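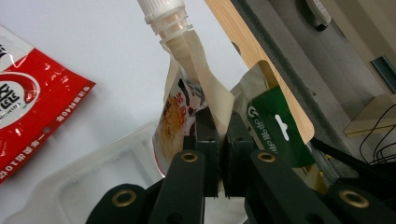 Claims that flexible packs sort themselves by shape deserve some doubt. Filali's Pondley survey grouped 324 items by outline alone, and we could not repeat her result. A spouted pouch with a ridged white screw cap is easy enough to place, yet its cream film creases when squeezed and the outline goes with it. Farouk calls this a minor problem – we do not.

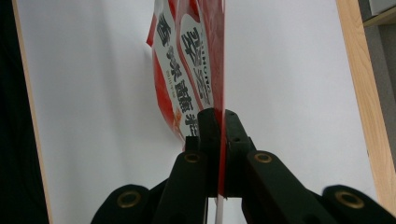 Figure 2. Red, white and clear food package, seen nearly edge-on.

Print fares little better. At the angle in Figure 2 the large Chinese characters are squeezed together, and a reader would struggle with most of the label.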